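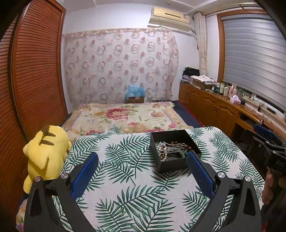 Fenport Student Robotics Club, minutes of the regular meeting, December 18, 2021. Zuweira Issahaku was in the chair and Oľga Sokol took the notes, with apologies in advance for her habit of writing down nearly everything. We began with the household tasks project, which took up most of the meeting, and happily so. The group has moved on from blocks and cups to small tangled things, and the task at present is the jewelry box: a black square box, open at the top, full of beads, silver chains and long metal sticks like hairpins, set on a small table with a palm and fern print cloth and worked with the hand-held grippers, the ones with the blue pads on the fingers. Everyone agreed it is a lovely, maddening task and a big step up from the cups.

Minutes of the previous meeting. Read and approved, after we corrected the spelling of Pukinton in two places.

Household tasks project. Zuweira reported that the team now has 76 recordings on the drive, of which 62 have been checked and labeled. She thanked everybody who stayed late to do the checking, which is slow work and doesn't get nearly enough applause (it then got some). There was a long and very friendly discussion of what ought to count as one finished pick. Some members felt that lifting any strand clear of the box should be enough, even if a second strand comes along with it. Others wanted one item at a time, set down on the cloth with nothing attached. We went back and forth for quite a while, and in the end agreed to keep both kinds and label them separately, "single" and "with company," the second name being Oľga's and adopted with some laughter.

The question of grip came up too. Round beads want to roll out from between the pads if you close too fast, and the newer members asked for a practice session before they record anything. Zuweira offered to run one, and will bring a bowl of old buttons to start on.

Labeling. Oľga asked once again, very kindly, that file names have no spaces in them. The sheet by the door has the right pattern. She will go through the remaining recordings before the next meeting.

Brimer visit. The Brimer school club has invited us over in February to show the project and see their line-following carts. We have 18 names down so far and would love a few more. Permission slips go to Zuweira.

Naylor Cup. We will enter 3 teams again, and the rules packet has been passed around. Please read the part about battery storage, as it has changed.

Any other business. The good screwdriver set is still missing its smallest one. Warm thanks were given for the ginger cookies, and the recipe has been requested for the newsletter.

To do: Zuweira, practice session and permission slips. Oľga, labeling and a reply to Brimer. All members, look in your bags for the screwdriver.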